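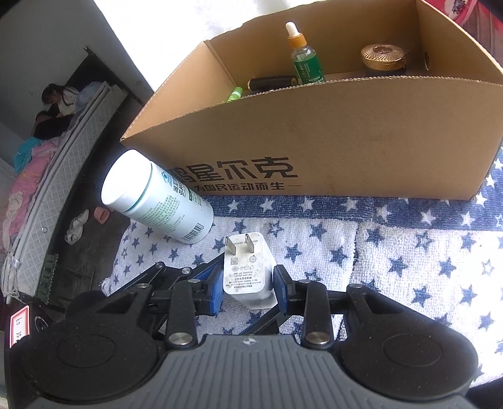
Blue pads on either side of a plug-in charger, star cloth underneath.

Flullgate hand-held gripper, pads and linkage: worth the money?

Forum: End effectors and data tools
Sorted by oldest

shimstock
Posted Tuesday, 9:12 am

We have had two Flullgate hand-helds on trial from Climel since July. Picture is from my unit. Parallel-ish linkage, blue pads, alignment mark on the body between the housings. My notes so far.

Grip on hard glossy plastic is good. Chargers, bottle caps and small jars hold without much squeeze. The pads pick up lint from towel cloth and want a wipe every 40 cycles or the hold gets worse on smooth faces.

Play at the base pins was not measurable when new. On unit two I can now feel it by hand. Has anyone put real hours on one of these?

g_tully
Posted Tuesday, 9:40 am

60 hours on ours. Play shows up at the upper pivots first, then the base pins. Brusberg sells a bushing set that fits. You have to press the old ones out, and the manual does not cover it.

I would not call the pads good. They are fine on a block with flat sides. Try a tapered tube and it rolls.

Gráinne Tully

oddlot42
Posted Tuesday, 10:05 am

Disagree on tubes. Ours holds them if you close on the long axis and let the pads wrap. If it rolls you are closing too high on the taper. Operator training, 12 minutes per person.

g_tully
Posted Tuesday, 10:21 am

I know how to close a gripper. Same operator, same tube, Dhanial pads: no roll. Flullgate pads: roll. The Dhanial compound is softer and wears faster, so you pay for it either way.

shimstock
Posted Tuesday, 11:30 am

Did the Dhanial pads bolt straight on?

g_tully
Posted Tuesday, 11:34 am

Yes, after opening up one hole. Do both sides in the same setup or the pads sit crooked.

zqudah
Posted Tuesday, 1:15 pm

Ziad Qudah, applications at Climel, so read this with that in mind.

Bushing wear at the upper pivots is a known issue on the first batch. The current batch uses a harder pin. Trial customers can swap, send me the serial number by private message. We do not support third-party pads and they void the cover on the linkage.

oddlot42
Posted Tuesday, 1:48 pm

Voiding linkage cover over a pad swap is a stretch. The pad does not load the pivots any differently.

zqudah
Posted Tuesday, 2:02 pm

A thicker pad changes the closed position, and people then over-squeeze to get the trigger to bottom out. We have had them back with bent links. I can ask about a written exception for pads of the same thickness — no promise on that.

shimstock
Posted Tuesday, 4:27 pm

Serial sent. I will keep unit one on stock pads, put the swapped unit on the same objects, and post play readings for both at 60 hours.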